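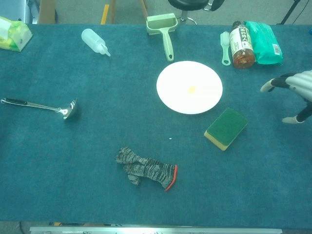
Ticket: Right hand does not close fully on thin objects after update
Product: Kandton two-hand kit, rental plan
Opened by: Jotov, Bretstead site
Handled by: Tracey Ackroyd, Kandton support
Status: Open, waiting for part

Hello support team. We have the kit on rental since December and until the last update I had no serious complaint. Now the right hand has a problem with flat things. When I send the grasp command, the upper finger goes down normally, but the lower finger stops before it touches the object. With thick objects it is no problem. The sponge is picked up every time, also the glove. The plate is the bad one, because its rim is thin and the two white fingertips do not meet on it. I attach the log from the controller and I will write every test I do, so you can follow.

Test 1. Restart of the controller and of the hand, in the order from the manual. No change.

Test 2. Calibration of the hand with the normal wizard. The wizard finished with a green result, but the lower finger still stopped early on the plate. I find it strange that the wizard is satisfied with this.

Test 3. Grip force changed from the default value to 800 in the settings page. The upper finger presses harder and the plate turns a little on the cloth. The lower finger is the same as before. I put the force back to default, as I do not want to damage the gear.

Reply from Tracey Ackroyd:
Thanks for the clear notes. Please leave the force at default for now. Can you open the Joints page, send "close" with nothing in the hand, and tell me the final value for joint 9? It should reach 100 percent. Please also check which firmware the hand itself reports. It is shown separately from the controller version.

Answer from site:
Joint 9 stops at 69 percent with nothing in the hand. I repeated it after a pause and got the same value. The controller shows the new version, but the hand shows the old one. I did not know that these are two separate updates. In the manual I found only the controller update described -- maybe I looked in the wrong chapter.

Reply from Tracey Ackroyd:
You did not miss it, the hand update is only in the release notes. I have asked for it to be added to the manual. Please run the hand update from the Service menu with the arm in the parked position and the fingers open. Do not start it with an object in the grip. Then calibrate again and repeat the empty close.

Test 4, Jul 25, 2022. Hand update done. First try failed with "link lost", second try finished. After calibration joint 9 goes to 94 percent with nothing in the hand. This is much better. The dustpan handle and the ladle handle are now picked up without problem. The plate is picked up on some tries and on others it slides out when the arm starts to lift.

Test 5. Lift speed reduced to the slow profile. The plate stays in the hand more often, but I can feel by hand that the lower finger has some free play at the last joint. The upper finger has not this play. I compared also with the left hand, which has no play at all.

Question from site: Is the free play covered by the rental, or is it counted as wear? We have the contract without the extra service package. Also, a second lab, Sowerby, would like to rent the same kit and they asked me for my opinion. I would like to tell them that the hand is good for kitchen objects, but at the moment I must say "yes, except plates".

Reply from Tracey Ackroyd:
Free play at the last joint is a tendon tension issue and it is covered on every rental plan. I am sending fingertip module 2 with a pre-set tendon. You need only the small hex key from the kit box. Please do not tighten the old tendon yourself, the screw is sealed. Until the part arrives, keep the slow profile and use the sponge and the other thick objects for your work.

Answer from site:
Understood, I will wait for the part and not touch the screw. Please write the tracking number in this ticket and not by e-mail, as our mail filter is very strict. After the exchange I will repeat Tests 4 and 5 with the same plate and post the joint values.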